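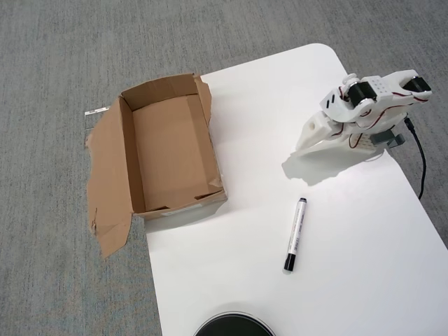

Abb. 1: Arbeitsplatz mit Roboterarm, offenem Karton und Whiteboard-Marker

Kategorie: Studierendenprojekte > Robotik & Automatisierung

Regeln für einen kleinen Arm: Gute Praxis am Tischroboter
Projektbericht der Gruppe Posura

1. Worum es uns ging

Als wir im Januar mit Posura angefangen haben, wollten wir eigentlich nur greifen. Marker nehmen, in den Karton legen, fertig! Nach der ersten Woche war uns klar, dass wir viel mehr über Regeln reden als über Greifpunkte. Wer darf den Arm einschalten? Was muss vorher auf dem Tisch geklärt sein? Wann ist ein Versuch gültig? Daraus ist unser Thema geworden, und wir finden es bis heute spannender als die ursprüngliche Idee.

Unsere Betreuerin Wenche Forsberg hat uns früh auf die einschlägigen Normen gestoßen, vor allem auf ISO 12100 zur Risikobeurteilung und ISO 10218 für Industrieroboter. Die zweite ist für ganz andere Maschinen geschrieben als für einen leichten Arm mit Servomotoren am Tischrand. Trotzdem haben wir beim Lesen ständig Stellen gefunden, die man im Kleinen übernehmen kann: Gefährdungen aufschreiben, den Arbeitsraum festlegen, Betriebsarten trennen.

2. Risikobeurteilung im Kleinformat

Wir haben eine Tabelle mit 11 Gefährdungen angelegt. Gequetschte Finger an den Gelenken standen ganz oben, dicht gefolgt von Leitungen, an denen man hängen bleibt. Gerade die dünnen Servoleitungen, die in Bögen am Arm entlanglaufen, hatten wir anfangs unterschätzt. Auch das Stromkabel, das über die Tischkante auf den Teppich führt, bekam eine eigene Zeile (Stolpern, Zug am Stecker, Zug am Arm).

Ein Punkt, über den wir lange diskutiert haben, war der Karton. Er ragt über die Tischkante hinaus, und eine große Lasche hängt seitlich herunter. Darf das so sein? Unsere Antwort steht heute als Regel 4 im Aushang: Behälter dürfen überstehen, solange sie leer nicht kippen und niemand auf dieser Seite sitzt. Ausgefranste Ränder sind erlaubt, müssen aber im Protokoll stehen, damit andere den Aufbau nachvollziehen können.

3. Unsere Regeln

Der Aushang trägt den Namen Lasimwood, nach dem Ordner, in dem die erste Fassung lag. In der aktuellen Version:

1. Vor dem Einschalten sagt die bedienende Person laut "Arm an" und wartet auf eine Antwort.
2. Hände bleiben außerhalb des Arbeitsraums, solange die Servos Spannung haben.
3. Die Klemmung an der Tischkante wird vor jeder Versuchsreihe von Hand geprüft.
4. Überstehende Behälter nur nach den Bedingungen aus Abschnitt 2.
5. Auf dem Tisch liegt nur, was im Versuchsplan steht.
6. Nach 47 Durchläufen ist Pause, auch wenn es gerade super läuft.
7. Abgebrochene Versuche werden nicht gelöscht, sondern mit Grund eingetragen.

Regel 6 hat für Gelächter gesorgt. Die Zahl stammt aus unserer ersten langen Reihe: Beim 47. Durchlauf hat einer von uns ohne Ansage in den Arbeitsraum gefasst. Passiert ist nichts, aber wir haben die Grenze genau dort gelassen.

4. Protokoll und Gültigkeit

Insgesamt haben wir 300 Durchläufe protokolliert. Als Vorlage diente das Formular Pelupessy aus dem Vorjahresprojekt, das wir um drei Felder erweitert haben: Lage des Markers, Zustand des Behälters, Regelverstoß ja/nein. Das letzte Feld war Gold wert! Sobald man ankreuzen muss, ob man sich an die eigene Regel gehalten hat, liest man sie auch wieder.

5. Was noch offen ist

Einen richtigen Not-Halt haben wir bisher nicht, wir trennen den Arm über eine schaltbare Steckdose. Dabei sackt er zusammen, und das gehört dringend in die Gefährdungstabelle. Außerdem möchten wir den Arbeitsraum mit Klebeband auf der Tischplatte markieren und Lasimwood der Gruppe Bistcombe geben, die im nächsten Semester mit einem zweiten Arm startet. Wir sind sehr gespannt, welche Regeln sie streichen. Die Tabelle und das leere Formular liegen im Kursordner.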